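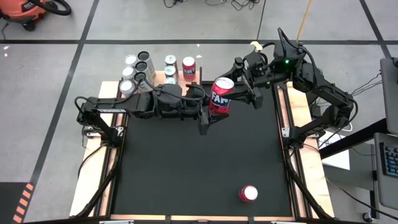

Tips for setting up the Multuso two-arm kit in a home workshop

The Multuso kit from Tultley comes as two arms, two clamp bases and a power box. You supply the bench. These notes cover what the manual skips.

Build the platform first. A square wooden one is fine as long as it doesn't rock. Put the arms on opposite sides so that both grippers reach the middle, and check the reach with the power off before you tighten anything.

Cover the center with a flat black mat. Shiny varnish throws reflections that confuse the kit's camera. Tape the mat down at the corners.

Use drink cans for practice. They are cheap, all the same width and easy to wipe off. Start with empties, which dent if the grip is set too high and so show you the mistake right away. Stand the spares along the far edge and work with one at a time. Red cans show up best on a dark mat.

For handing a can from one arm to the other, set grip force to 4 on the first arm and 2 on the second, then raise the second until the can stops slipping. Bring the grippers in from opposite sides, one lower than the other, so the fingers don't meet.

Leave slack in the cables at every joint. A tight cable pulls the wrist off line and wears through at the clamp. Check the loops every 14 hours of running.

Tape a line on the floor past the farthest reach and stay behind it while the arms are moving. Keep the keyboard where you can get to it from there.

Replacement finger pads are sold by Lolia. The ones in the box are rated for 4,000 grips, and mine were smooth well before that. The Pons pads are thicker and need the gripper zeroed again after fitting.

Mohcine Sqalli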